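The Second Arm Took Longer

Mar 4, 2018

By Ffion Mathias

The two-armed machine that Su-chen Kwan and Tien-fu Tsai call Firkard was built in a shared workshop with one lathe, two drill presses and a booking sheet for each. It does its test runs in the bathroom of Kwan's apartment. The room was picked for its hard floor, its glass partition and the fact that it can be lit the same way at any hour.

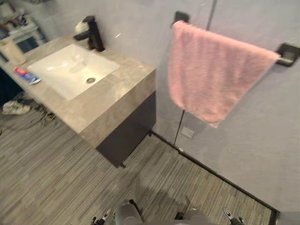
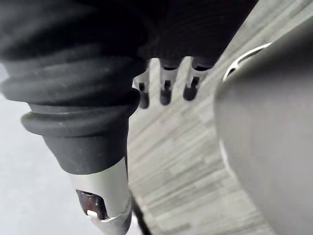 Kwan writes control software for packaging lines during the day. Tsai repaired elevators for most of his working life and now does small machining jobs. They share a bench at Wei, a members' workshop on the ground floor of a former dye works, and the first drawings for the robot were made on the back of the workshop's fire plan.

The base came first. It is a welded steel tray on four driven wheels, with the batteries bolted flat to the bottom to keep the weight low. Tsai built it too heavy. He has since drilled it out in two sessions and says he would start again in aluminum if he had the time. The column above it carries the head camera and the shoulders, and it took three versions to get a column that did not ring when both arms stopped together. The third version is a square tube filled with sand and epoxy.

The arms use gearmotors bought as surplus from a closed sorting plant. They are strong enough and not very precise. Backlash at the shoulder was bad enough on the first arm that the hand could be pushed sideways by the width of a finger with the motors locked. Kwan's answer was to read position after the gearbox, at the joint, and let the controller take up the slack. Tsai's answer was to shim the gears. Both were done, and neither of them will say which made the larger difference.

The second arm was meant to be a copy. By the time they started it, the surplus lot was gone, and the replacement motors had a different shaft and a longer body. The elbow had to be redrawn. The cable route through the forearm had to be redrawn after that, and the new route put a connector exactly where a screwdriver needed to go. Tsai cut the part again. The first arm took 59 evenings by the bench log. Nobody kept a full count for the second, which has pages missing from its half of the log.

Siu-fong Chou, who teaches electronics at Wei two nights a week, did the power distribution. Her board is plain. Each arm has its own fuse, its own contactor and its own current sensor, and the emergency stop drops both contactors without asking the software. Logic power stays up when the stop is pressed, so the controller keeps a record of what it was doing. Chou refused to sign off on bench tests until the stop had been pressed 500 times, and a small cam on a drill motor did the pressing overnight. One contactor stuck. It was replaced with a larger type and the test was run again from zero.

The software is divided along the same lines. A small board in each shoulder closes the position loop and will hold the arm still if it stops hearing from the main computer. The main computer plans the moves. A Dratix interface card sits between them, and Kwan calls it the one part she would not buy again. It drops messages when its buffer fills and reports that it has sent them. She wrote a counter into every message to catch this, and the shoulder boards now reject anything out of sequence.

Calibration is the job that fills most of the hours. The head camera and the wrist cameras each have their own idea of where an object is, and the three have to agree before a hand can close on anything smaller than a cup. Kwan prints a checkered target, glues it to a sheet of glass and moves it through a set of poses. For each pose the software compares the views and solves for the camera mounts. In February the error at the fingertips was 5 millimeters. That is enough to miss a toothbrush.

Part of the error was mechanical. The camera mounts had been printed in a plastic that crept under the clamp screws, so a mount that was correct in the evening had moved by the next session. Josefina Fuentealba, another Wei member, milled new ones from Skindard bar stock left over from a bicycle jig. They are heavier and they stay where they are put. Kwan then reran the whole target set and threw out the old numbers.

Bathrooms bring problems a workshop does not. Glass returns almost nothing to a depth camera, so the planner treats a partition as open space unless it is told otherwise. Kwan measured the room with a tape and entered the glass by hand as a flat obstacle with a wide margin. White ceramic is nearly as bad under a ceiling light. Bright streaks move as the head moves, and the early code took them for edges. The current version takes two views from slightly different head angles and keeps only what appears fixed in both.

Soft things are harder still. A towel has no shape that can be entered in a table. The present routine looks for the lowest corner, approaches from below and closes at low force, and it gives up after three tries. Tsai would like a better fingertip before any more code is written. He has been casting pads in different grades of silicone, using a muffin tin as a mold, and has reached a grade that holds cloth but tears after a few dozen grips.

The next jobs on the list are a lighter base tray, a guard for the elbow connector and a replacement for the Dratix card. Chou has drawn the replacement. The boards are on order, and Tsai has booked the lathe for the tray hubs in the meantime.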